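Setting start and goal checks for a two-dish pick and place

The planner needs to know which dish holds the fruit before it moves. In the Jarnetti config, give each dish a name and a region, then define two states: in_bowl and on_plate.

Draw the bowl region above the rim as well. A banana can stand taller than the bowl, and a tight box will miss the tip. Keep the plate region clear of the bowl – our first version overlapped and returned both states at once.

Add a third label, contact, for any image with a finger on the fruit. The checker skips those.

Banana in the bowl, contact, banana on the plate: 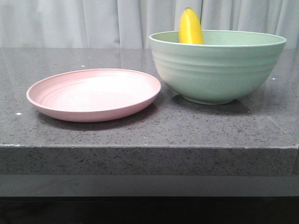
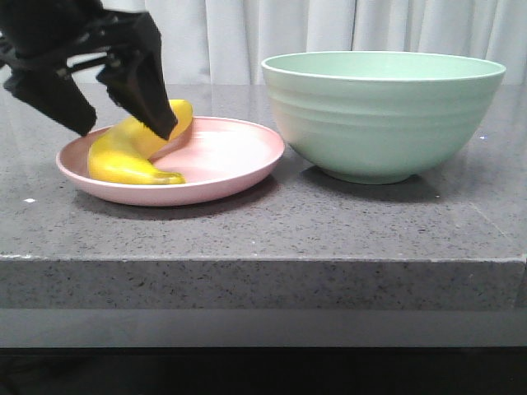
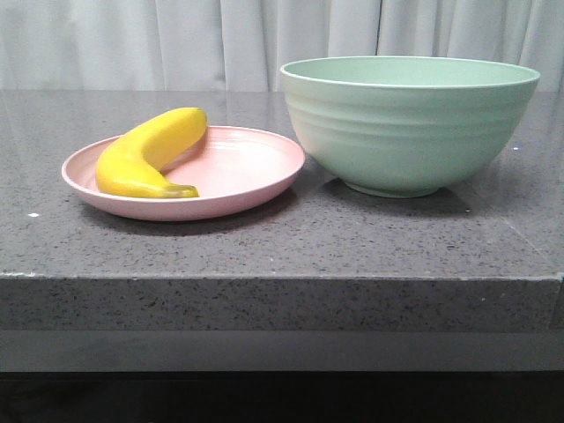
Save the file and run the checker on 1383. If it reports unknown, widen the plate region by 2 and run it again. Birgit Diekmann keeps the Clekville settings in the shared folder.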